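README for the Parby bottle set

Hi, and welcome to the folder! This is the readme for Parby, my picture and notes collection about sorting household bottles and packets: picking them up, turning them, lining them up, putting them back on the shelf. If you came from the Widico index, the download is the same one. If you came from somewhere else, hello, and please read the part on labels before you write to me, because that's what nearly everybody writes to me about.

What's in it

There are 128 short sessions, each with its own folder of stills and a plain text file of notes. The notes are mine, typed up the same evening with a cup of coffee going cold next to me, so the spelling wanders. Every session starts with some mix of goods on a green work surface and ends whenever I ran out of things to sort or my patience gave out (check the last line of the notes, I usually say which).

The goods are ordinary stuff. Plastic bottles, small packets in crinkly film, cardboard boxes, a few dark cylinders and tubs, cloths. I wanted the kind of things you'd find on a back shelf in a shop or under a sink, with all the glare and wrinkles and labels facing the wrong way that come with them. I didn't buy anything specially pretty. A good part of it came from a closeout shelf in Bercombe and the rest was already in my cupboards.

The orange bottles

OK, so these are the stars, and they're also the biggest headache. They're glossy, they're very orange, and under my lights the top side can wash out to nearly yellow while the underside goes amber. If you're doing anything with color, please don't take one reading off one bottle and call it "the orange." I did that in the first version and had to throw out a whole spreadsheet.
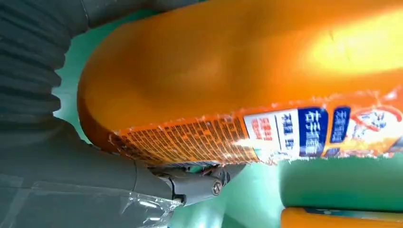

The labels are printed in Chinese, and I don't read Chinese, so I've never tried to transcribe them. In the notes I just write "label up," "label side," or "label away," meaning where the printed part was facing when I looked. Some of you have asked for a full translation. I'd love one too! If you can supply it, send it along with the session number and the still you worked from, and I'll add it as a separate file with your handle on it. Please don't guess at the tiny print. In a lot of the close stills it's a gray mush, and a wrong word is worse to me than a blank.

One more thing on labels. The wrapping film catches the light along its edges, and people have marked those bright bits as tears or damage. I only call something damaged if the notes say so. Wrinkled is fine. Wrinkled is normal. I'd say half my kitchen is wrinkled.

How I sort

My rule at home is the same as the rule in the set: like with like, tallest at the back, labels out if I can manage it. Bottles go first since they roll. Then boxes, then packets, and cloths last, because a cloth dropped on top of anything hides it and then I forget it's there (session 38 is basically one long hunt for a packet under a cloth, and I left it in because I thought it was funny).

I don't force things upright. If a bottle is on its side, "lying" is what goes in the notes, and you also get a rough direction for the cap end: toward the shelf, toward the boxes, or toward me. That turned out to be the most useful column in the whole thing, and I nearly left it out! The words I use are:

lying: on its side on the surface
standing: upright on its base
leaning: propped on something else
under: at least partly covered by another object
off: not on the green surface at all

"Leaning" and "lying" get mixed up now and then when a bottle is right up against another object. If they're touching and I couldn't decide, I put a question mark after the word. Leave the question marks in if you pass the files on, please. I put them there on purpose. 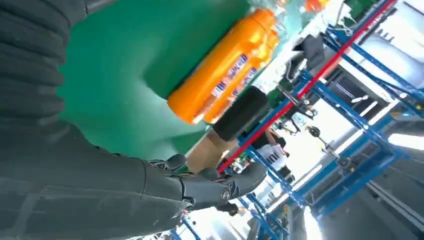 Boxes and dark things

Cardboard boxes are all just "box" in the notes, with "tan" or "brown" if I felt like it. I know those overlap. I was going by eye and by mood. Dark round things I call "cylinder," whether they're cups, canisters or tubs, because from the side I often couldn't tell and going back over old stills to argue with myself wasn't how I wanted to spend my weekends.

The shelf only gets a mention if something went onto it or came off it. The same goes for whatever is on the floor. I've had a couple of requests to list every single object in view, and the answer is no, sorry, I tried that for one session and it ate a whole Monday.

Size and files

The stills are saved at 300 dpi, a leftover setting from when I thought I'd print them in a binder. It makes no difference on screen, so don't let it worry you. The notes open in anything. There's also a small spreadsheet called fahy, named after the old Fahy shelf list I copied the columns from, with one line per object per session. If the spreadsheet and the notes disagree, believe the notes.

Known problems

Glare, as above. Blurry label print, as above. A fair number of stills are tilted, sometimes by a lot, and I haven't straightened them, so "left" and "right" in my notes go by the table. Packets are underdescribed in the early sessions; I wrote "packet" and moved on, with no color or anything. I got better about it.
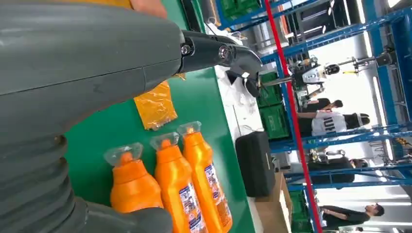

Parby notes, no. 3

New in this round: rows. When bottles are side by side I now write "row" and then give the label direction for each one, starting at the left end as I face the table. Small packets get a color and a word for the wrapping (clear, cloudy, paper). Cloths get "flat" or "bunched," and I'm still not happy with those, so if you have a better pair of words I'm all ears.

Using it

Go ahead and use it for whatever you like, classes and hobby projects included. Say it came from Parby and keep this file with it. If you fix something, tell me which session and which line, and I'll get it into the next round.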